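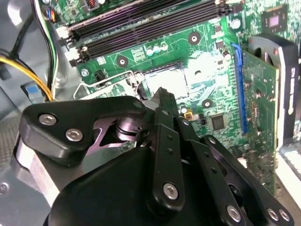

The gripper over an open desktop, with the memory slots and CPU socket empty.

Buy the small stuff first. I've been saying it in budget meetings since October, and I'll happily say it to anyone planning a robot cell for taking apart or rebuilding old computers.

Our refurbishing shop in Mollilstead spent months comparing arms. We argued about reach and payload, we put Lernholm and Fona quotes side by side, and we had a lovely spreadsheet with exactly one line for everything else. That line was called "misc." It should have been the first page!

The arm gets the attention because it's the big number. But look at where the work happens. A desktop case is a cramped place, full of cables and brackets and a graphics card standing right where you'd like to put your fingers. Whether a job goes well in there depends on the fingers, the pads on them, the fixture holding the case and the hours someone gets to spend trying things. I love this part of the job, and it's the part most budgets starve.

So here is what I'd ask for. Set aside 15 percent of the purchase price for fingers and fixtures, and don't let anyone move it. Plan for 200 hours of setup before you promise a single finished machine. Buy a pile of dead computers to practice on, too. We picked up 77 for our Inthanon project, all different makes, and it was the best money we spent all year. Every odd case taught us something about the next fixture.

I know the objection. Practice hours don't show up as an asset, and a pallet of scrap desktops looks terrible on a purchase request. Fine. Put the cost per machine next to it, spread over the more than 400 units you hope to handle in the first year, and the request looks pretty modest.

Then go get the arm. You'll choose a better one, too, once you know what your fingers have to reach around. We ended up with a smaller model than the one we'd been fighting over, and I'd make the same choice tomorrow.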